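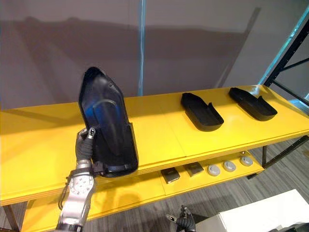
Salma Alaoui would prefer that the word assembly were dropped altogether. What goes on at the yellow table, she told me before I had taken my coat off, is presentation: parts are put where they can be seen, lifted, turned over, looked into and set down again, and nothing is joined to anything else. She asked that this be made clear near the top of the article.

The table is at Grelgate, where Silum keeps its handling and inspection area. The parts laid out on it are moulded plastic shells and trays, with a smaller group of blocks and discs on the shelf underneath. I went to talk to Iolo Jenkins, who has charge of the layout, and to Märta Lindholm, who deals with the mouldings. Salma Alaoui, who writes up the results, joined us for most of the morning.

Jenkins began with the table. It has two levels, a long top and a lower shelf, both yellow. The top is made up of thick panels butted together, and the seams are faint but can be found with a fingernail. "The seams were the first argument we had," he said. "If a seam stands up by even a hair, a tray that is slid along the top will catch on it. If you only lift and lower, it makes no difference. We lift and lower. I still rub the seams down, as I do not trust everyone to lift."

The colour was his choice. An earlier top was dark grey, and black trays laid on it could hardly be made out from a few steps back. With yellow, he said, the outline of a part is plain from any side, including the notches at the end. The drawback is shine. The finish is smooth and slightly glossy, and each part throws a soft shadow which moves when the lights are changed. He has asked for a matt finish on the next one and been told that it will cost more.

"You can take the shine off with fine paper," Lindholm said.

"You can take the yellow off with fine paper too," said Jenkins.

The legs do not match. At one end there is dark wood, and at the other a black metal frame with cross-braces. The metal end came off a Pusano packing bench which was being scrapped, and it was fitted when the top was made longer. It is stiffer than the wooden end. Jenkins has packed the wooden end to bring the top level, and he checks it with a spirit level on the first working day of the month. When the table was first extended it was out by 2 mm along its length. He does not think that figure mattered to the work, but it bothered him.

Lindholm took over for the shells. She is particular about names. A tray, at Grelgate, is the shallow moulding that lies flat with its open side up, with a raised rim and a stepped, notched end. A shell is the taller moulding, rounded at the top and drawn in towards the bottom, and hollow. People on other sites call both of them covers, and she has had the wrong boxes sent to her twice because of it.

"The shell has a ridge down the middle of the inside," she said. "It is curved, it is part of the moulding, and it is there for stiffness. When somebody says a shell has a crack down the middle, it is nearly always the ridge with the light on it. I ask them to turn it a quarter and look again."

Turning the part is most of the method. The plastic is tinted but not fully opaque. Lying on the table it is black to anyone walking past. Held up to a lamp it can be smoky grey, and near a window it can go to a clear blue with the ridge showing as a darker line. Lindholm keeps a note of which lights were on when each check was made, after a batch was marked as the wrong colour on a bright day and passed as the right one on a dull one. The batch had not changed.

Dust is the other trouble. A tinted glossy surface shows every speck, and the inner walls pick it up faster than the outer ones do. Smudges are less serious, she said, since they come from handling and everyone knows where they come from. Specks have to be sorted into those sitting on the plastic and those inside it, and only the second sort is a fault.

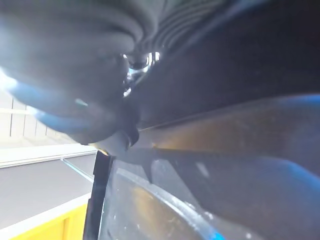
What are the mouldings cleaned with? "A soft damp cloth, then a dry one," Lindholm said. "No spray. Spray runs into the corners and dries there, and you have made a new mark."

She cleans only after the first look. If the part is wiped beforehand, the state in which it arrived is lost, and that is a thing the sheet asks for. There are 27 lines on the sheet. She would like fewer. Alaoui, who reads them, would like the same number but filled in.

I asked about the order in which parts are handled. Jenkins explained that the trays and shells are set in a row along the top, with a gap between each part and the next. The gap is judged by eye. He did mark it out with tape for a while, but the tape lifted at the corners and left a sticky edge that collected fluff, so the tape was given up. What matters to him is that every part has room to be gripped from either side without nudging its neighbour, and that the notched ends all point the same way. A tray laid the wrong way round is not damaged by it, but it wastes time on the next pass.

Ji-hoon So, who set up the earlier bench and now works elsewhere in the firm, used to have the parts stacked. According to Jenkins this saved space and caused scratches. The rims of the trays are hard and the floors of them mark easily, so that the lower tray always came out worse than the upper one. Stacking was stopped in September. There have been 57 trays through the table since then, and the scratches now recorded are put down to transport.

"I would not say transport," Lindholm said. "I would say before they reach us. I do not know what happens before they reach us."

Shells are harder to put down than trays. A tray will lie flat of its own accord. A shell is narrow at the bottom and squared off there, and while it can be stood upright for a moment, it does not stay upright if the table is knocked. The rule is that a shell may be held upright over the table, close to the surface, for as long as the check needs, and is then laid down. Held low, it has only a short way to fall. Jenkins was at pains to say that the rule is written down and is on the wall, on the side you see as you come in.

Where a shell is checked along with a base part, the pair is lifted by the base. The base is glossy and has rounded corners, and it takes a grip better than the thinner plastic above it, which will flex. Lindholm listens as well as looks. If the two parts are seated badly there is a small click as the weight is taken, and the click is entered on the sheet under remarks.
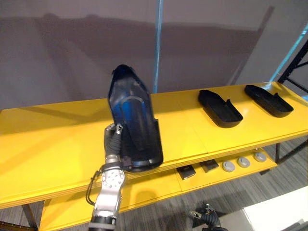
The lower shelf

Small parts are kept below. The shelf is the same yellow as the top and holds black rectangular blocks and round grey discs, set out in a line. The discs are a darker grey at the centre. Jenkins puts the small parts underneath for a plain reason, that a small part on the top gets hidden behind the rim of a tray.

It is not an ideal place. The top casts a shadow over the back of the shelf, and anything pushed too far in is hard to pick out, the black blocks above all. He keeps everything towards the front. A strip light under the top has been talked about. Alaoui is against it, as it would shine on the shells from below and add yet another lighting condition to the notes.

The blocks and discs were bought in from Phillips, a small supplier, and come in bags. They are emptied into a shallow box and laid out by type. Nothing is done to them at this table beyond laying them out and checking the faces. Part number 321, a disc, was for a long time labelled as a cap on one drawing and a knob on another. Lindholm has had both drawings altered to say disc.

The floor

I had not planned to ask about the floor, but all three of them brought it up. The area was offices before Silum had it, and the carpet tiles were left down. Jenkins wanted them out. Lindholm wanted them kept, and she had her way. A moulding dropped on concrete chips at the corner, she said, whereas one dropped on carpet tile generally does not, and she would sooner brush off fibres than write off a part.

Against this, carpet holds dust, and a dropped block can be slow to find among the grey and near-black streaks. Jenkins sweeps with his hand flat, working out from the table leg. He also pointed out that the tiles are not all laid alike. The stripes on one do not quite line up with those on the next, and he uses the seams as guide lines when the table has been moved and needs to go back where it was.

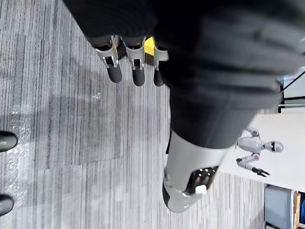 Striped carpet tiles in shades of grey, Grelgate.

Vacuuming is done at the end of the day and never in the morning, so that whatever is stirred up has the night to settle before the mouldings come out. The table top is wiped after that, the shelf next, and the rim of the top last, where the layers of the board show and hold a line of dust.

I asked what each of them would change first. Jenkins said the wooden leg. Alaoui said the sheet should have a box for the lights, in place of a note in the margin. Lindholm thought for some time and said she would like the boxes to arrive with the trays and shells packed apart, and that she had written to ask for this and was waiting for a reply.

Interview by Sioned Vaughan. The matt top has been priced but not ordered.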